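Reading The Salt Ledger slowly, with my ears

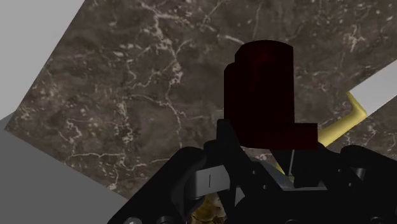

Is listening to a novel the same as reading it? For me it is a different kind of reading, slower and less under my control, but I come out at the end knowing the same people and the same story.

I have asked myself this since April, when I finished The Salt Ledger by Inmaculada Barrios. It is a long novel and I had tried it on paper two times. Both times I stopped near page 60, in the chapter where the family argues over the boat and all the cousins are introduced in one evening. I am not a fast reader in English. When there are many names I go back, and then I go back again, and after one hour I have read four pages and I am in a bad mood.

A colleague told me to try the audio version. I was against it at first. I had the idea that audiobooks are for people who drive a lot, and I go to work by tram, fifteen minutes, with a lot of noise. But I had a free month in the Kidis app which was going to end, so I took it.

The narrator is called Bronodik on the cover, only this one name, and I could not find out more. He has a low voice and he does not act too much. This was important for me. I have tried other audiobooks where the narrator makes a high, silly voice for every woman and a rough one for every old man, and I cannot listen to that for a whole book. Bronodik changes only the speed. The grandmother speaks slowly, the lawyer Iglesias speaks as if somebody is waiting for him outside, and the girl leaves small holes in the middle of her sentences. After a few chapters I knew who was talking before the name came.

The argument about the boat, which I could not pass on paper, was now the best part of the beginning. I understood that I did not need to remember all the cousins. They are a noise in the room. Barrios wants the reader to feel a little lost there, the same as the girl does, and I had been treating it like a form that must be filled in correctly.

About the story I will say only a little. A small port called Rirnisik, no year given, lives from salt, and the family keeps a book where every debt is written. The grandmother dies in the first part and the book goes to the girl, who is much too young for it. From there it is partly a family story and partly a kind of mystery, because one debt has no name beside it, only a number, 3757. I had three theories about this number and all of them were wrong. The real explanation comes very quietly, in the middle of a conversation about lunch, and I was crossing the street and nearly missed it. I had to go back in the app and listen again on the other side.

This brings me to what I did not like about the format. Going back is a problem. With a paper book my hand remembers that something was on a left page, near the bottom. In the app there is a button which jumps 15 seconds, and I pressed it so many times that I was always either too early or too late. There are bookmarks also, but you must take out the phone, and by then the sentence is gone. I wanted to keep the passage where the grandmother explains the difference between a debt and a promise, and I have it now only because I opened the paper copy and searched for it one whole evening.

The second thing is the spelling. I listened to the whole first part believing that the family servant was called Marrow, like the vegetable. On paper she is Maro. It changes nothing, but I felt a bit foolish — I had a very clear picture of her and now I have to correct it.

And the third part is too long, on paper or in the ear. Iglesias travels to the capital and for some 60 pages he waits in offices. I understand the intention. I washed the windows of the whole flat during these chapters and I don't think I lost anything.

The ending I will not describe. I listened to it at night in the kitchen with the light off and my tea became cold. When the last sentence came, Bronodik stopped for a moment and then read the title of the book again, very simply, and I found this nicer than music.

What I do now is a mixture. I listen to two or three chapters, and then in the evening I look through the same pages in the paper copy, without reading every word. In this way I see how the names are written, and I find the sentences which I liked on the tram. It takes longer than only reading or only listening, so my list of books for this year will be short. My sister says that it is cheating to count such a book once when I have gone through it twice. I told her she can count it as she likes.

Next I want to try Barrios's first book, the one with the lighthouse. The library has it on paper, but on Kidis there is only a version by another narrator, and in the sample he was doing the voices. I listened to one minute of a talking priest and closed it. I will wait a little, and maybe by winter somebody records it again. If you know a different recording, please write to me below, and tell me also if the cousins come back, because I have started to miss them.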